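Section 4: Setting Up Your Wash Bag and Basket

Welcome back, and thank you for sticking with the Erncombe guide this far. By now you should have your shelf labels on and your hooks up, so we can move along to the part most families tell us they like best, the small things for the bathroom and for travelling. Set aside a quiet bit of the afternoon for it, and put the kettle on first if you like.

What you will need

One open basket with a handle slot
One drawstring cloth bag for each person in the house
Toothpaste, toothbrush, comb, and whatever else goes with you overnight
A clear, light-coloured tabletop

4.1 Packing the bag

1. Clear the table and give it a wipe. A pale surface is a real help here, as small caps and hair elastics have a way of vanishing on a dark one.

2. Set the basket to one side with nothing in it. You won't need it until 4.2, but it's nice to have it within reach.

3. Lay the cloth bag flat and loosen the cord all the way. Work the opening wide with both hands, and don't fuss over creases in the fabric.

4. Check that the cap on the toothpaste is done up tightly, then slide the tube in along the bottom of the bag. Long things go in first, and the little ones settle in beside them.

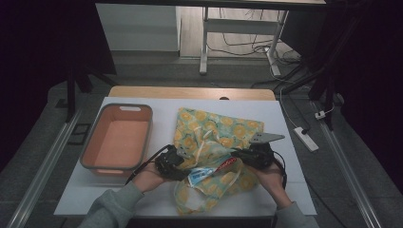
5. Add the toothbrush next, with a cover over the bristles, and then the comb. If you find yourself pushing, take something out — a bag that's too full will never close neatly, and the cord will wear through before its time.

6. Draw the cord until the mouth of the bag is snug, and tie a loose bow. Children can manage a bow far more easily than a knot, and so can grown-ups at six in the morning.

Note: Any drawstring bag will do. Peninah Kirui, who tested this section for us in Brodport, made hers out of old pillowcases and was very pleased with them.

Caution: Keep drawstring cords away from babies and toddlers. Store packed bags up high, or behind a closed door.

4.2 Filling the basket

1. Stand the packed bags upright in the basket with the cords facing up.

2. Turn the basket so the handle slot faces you on the shelf, and check that you can get your fingers into it comfortably.

3. Lift it once before you put it away. If it feels heavy, move the full-size bottles to the lower shelf and leave the bags where they are.

Caution: Don't carry the basket by one end when it's full. Support it underneath with your other hand, especially on stairs.

4.3 Looking after the cloth

Empty the bag every few weeks and turn it inside out over the sink to shake out the crumbs of dried toothpaste (there will be some). Wash it at 40 degrees with your towels and hang it up by the cord to dry.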